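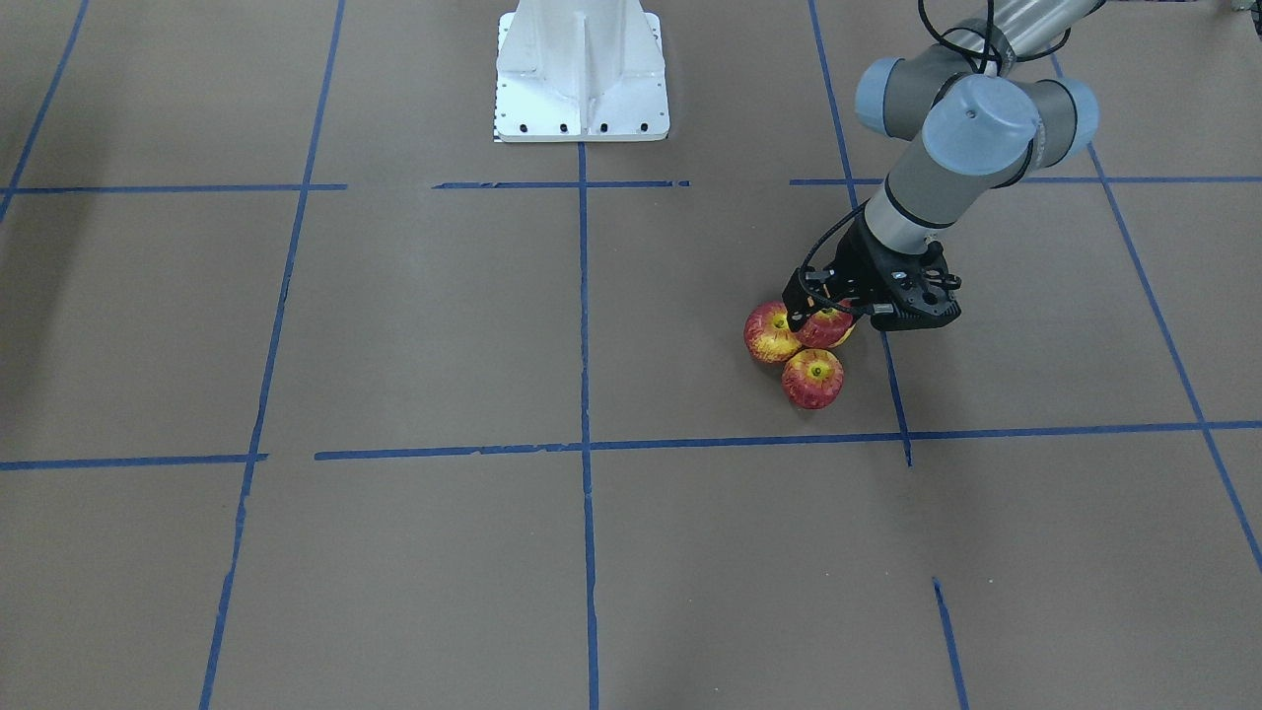 Can a machine do a household or shop-floor chore without a person standing by?
For a small set of chores, under fixed conditions, it can finish most attempts. For the rest, a person is still needed to reset the work or step in.

Vulleo Publishes Chore Results for Mistard Control Software

Vulleo today released the first results from its Mistard test program, which measures how well two-arm robots handle routine picking, sorting and putting away. The program covered 30 chores drawn from home kitchens and small stores. Each was attempted under a written procedure, with the start position of every object recorded on a floor grid.

Loose produce is one of the harder groups. Apples that touch each other leave little room for a two-finger gripper, and a round fruit can roll when a fingertip meets it off center. Mistard scores a pick as complete only when the fruit has been lifted, moved and set down in the assigned cell. A fruit that is pushed into the cell does not count.

The software completed 2 of the 30 chores at the level Vulleo set for unattended use. Both involve rigid boxes of known size. Produce, folded cloth and bagged goods remain in the supervised group.

"A store clerk clears a produce spill and does not think of it as a task," said Lautaro Paredes, head of testing at Vulleo. "We had to write it as eleven steps, and the third one still fails too often."

Farías, a regional grocery distributor, supplied the chore list and reviewed the scoring rules. "We asked for failure counts by step," said Shirley Petrenko, operations manager at Farías. "An average does not tell me where to put a person."

The release includes logs from 700 attempts, the scoring sheet and the grid layout. A second round, named Amura, begins in January and will repeat the produce chores with mixed fruit sizes.

Logs and procedures are available on request from the Vulleo press office.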